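Part 4: Clearing the dark table

If you've come straight here from Part 3 (the kitchen counter), take a break first. I mean it! I did both on the same Monday and by the end I was putting pens in the fridge.

You'll need a tray, a trash bag, a soft dry cloth and one empty shoebox. I use the tray I bought in Tristville, but any tray with a lip will do.

1. Start with anything that holds liquid. Cups and bottles go on the tray first, standing up, caps checked. Carry the tray to the kitchen before you touch anything else.

2. Gather the paper. Make one stack and don't read it yet – I lost a whole evening in August to a Hevia catalog that way.

3. Pull out cables and headphones and lay each one straight. If you have a knot, put it in the shoebox and do it later in front of the TV.

Caution: don't drag anything across a glossy top. Lift it. Brenda Painemal, who had the place before me, left a long scratch by the window end, and I've added two of my own.

4. Now the tiny stuff: coasters, stickers, caps, whatever has rolled away. Sweep it into your hand and drop it in the shoebox.

Note: a shiny dark top shows everything, so work with the daylight coming in from the side. You'll spot crumbs you'd swear weren't there at night.

5. Boxes and baskets come last. Empty each one all the way, even if it's only got a crumpled something in it, and decide whether it lives on the table at all. I allow one. You might allow two (I won't tell).
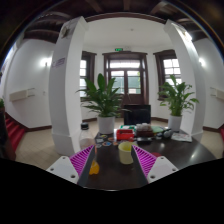

6. Wipe from the middle out to the rim in small circles, dry cloth first. If it's still sticky, dampen a corner of the cloth and go again, then dry it off right away. I've tried the Bustari spray and it left streaks on mine, so test it underneath before you commit.

7. Push the chair in, then bring back only what you'll use tomorrow. For me that's one cup, one coaster and a pen.

Note: go through the shoebox before you start Part 5. The paper stack can wait until Part 6, where I explain the folders.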